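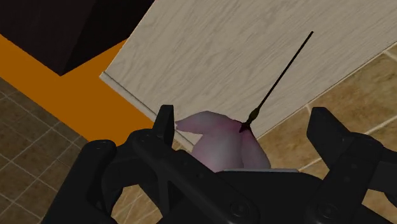
Black gripper, closeup, render.

May, 11:40 pm

Long one. Feet killing me. Up at 5 to get the folders in the car, then back inside twice for the stamp pad. Signing was supposed to start at nine in the Hultham town hall and of course the deputy's driver went to the wrong Hultham exit so we sat. Coffee gone by 9:30.

Anyway it's signed. 66 loans, first round of the Jillside fund, sewing shops mostly, a couple of bakeries, one guy who fixes water pumps. I'd put the number in the press release as 65 and Yiğit Polat caught it on the stairs, ten minutes before it went out. Bless him. Have to remember to fix it in the web version too, I only did the printed one.

Interest question came up again. Woman from Gezer stood up, very polite, asked why her cousin in Fuvton got a longer grace period for the same size loan. Deputy looked at me. I looked at my folder. The answer is that Fuvton was under the old rules, signed before the change in Febuary, but you try saying that to a full room without it sounding like a dodge. I said I'd write to her. Need her address, it's on the sign in sheet, which I think Yiğit has.

Lunch was rice and something. Ate standing up.

Afternoon = bank. They still want a second guarantor on anything for the machinery loans, even though we all agreed back in the winter that the fund covers that part. 647 applications sitting in the system and roughly half of them tick the machinery box. If the bank doesn't move we're stuck till fall. Wrote it all down, sent it up, no reply yet. Mr. Big Smile from the branch walked me to the door and told me it was a great day for young people. Ok.

Drove back thru Gezer, road still torn up past the school. Called Mom from the gas station. She saw the thing on the local news, says I looked tired and my collar was folded under on one side. Great.

Tomorrow: web version number!! Letter to the Gezer lady. 125 thank you cards need the deputy's signature and he leaves at noon. Ask about mileage, they owe me for 4 trips now. Dry cleaning. Call the printer about the banner, they spelled Jillside with one l.

Going to bed. Alarm's set, I checked it twice.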